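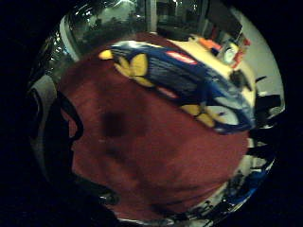
4. Recording a pick-up with the hand-held gripper

This section applies to club members using the Sarora gripper in the Closton workshop. Complete section 3 (charging and lens check) first.

4.1 Preparing the work surface

1. Spread the red cloth over the surface and pull out the larger folds. Small folds may stay.
2. Place one object on the cloth. For the first exercise use the toy race car.
3. Lay the car at an angle to the edge of the bench. Change the angle before each new recording.
4. Switch on the room lights. Do not use a desk lamp pointed at the cloth.

Note: Shelves and other items at the edge of the view do not affect the exercise. Do not clear the room for them.

4.2 Making the recording

1. Hold the gripper above the cloth with the fingers fully open.
2. Press the record button once and wait 2 seconds before moving.
3. Lower the gripper until the object is between the fingers.
4. Close the fingers slowly. Stop when the object is held.
5. Lift the object clear of the cloth, hold it still, then put it back down.
6. Open the fingers, raise the gripper and press the button again.

Caution: Keep your free hand away from the finger joints while the gripper is closing.

Caution: Do not press the fingers into the bench. The tips bend and have to be replaced as a pair.

Note: At close range the object may look soft in the picture. Do not adjust the lens. A shadow on the cloth is also acceptable.

4.3 Saving the files

1. Connect the gripper to the club laptop and open the Irier folder.
2. Copy the recordings across. Each member needs 9 for the first exercise.
3. Delete any recording in which the object was dropped, and repeat it.
4. Enter your name and the object in the log.

If the laptop shows less than 200 MB free, stop and tell Masaru Tsuchiya. Faulty grippers go to Masanobu Sugawara with a written label attached.

Section 4 last revised 2022-01-07.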